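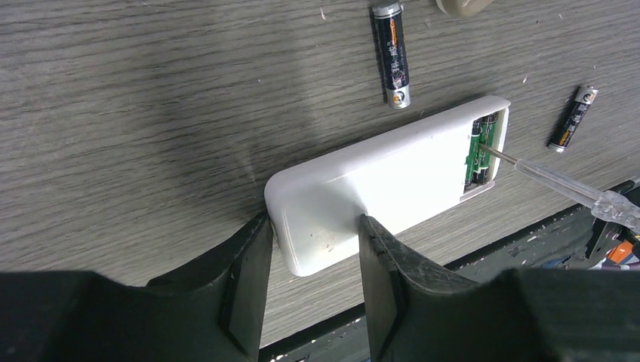 Nodis two-finger gripper, bought with our own money
Review by Urs Kaufmann, 2/2/22

We repair small household electronics and wanted one gripper for the fiddly bench jobs, mainly holding remotes and other white plastic cases while the battery compartment is cleared. I had a budget line for the Hubmann and ended up ordering the Nodis through Tadlow, our usual supplier. It has been on the arm for 11 weeks.

Grip is good. The rubbery pads hold a smooth case at an angle and it stays put when you push on it with a screwdriver. Prising out AAA cells is a fair test, as the force comes from the side. We have dropped four cases in all that time, all of them in the first week with the force set too low.

The pads are the weak point. The inner faces scuff quickly, and Tadlow sells them only in packs of five. Allow about £500 a year for pads and cables on top of the purchase price. I hadn't, and had to move money from the tools budget in April's plan.

The wrist camera is a separate order. We fitted a Visura, which needed an extra bracket and a longer cable. Ask for both on the same quote or you pay delivery twice.

Setup took a day. The manual is thin on force settings.

Would I buy it again? Yes, for light work. For anything heavier than a remote I would get a price on the Hubmann first.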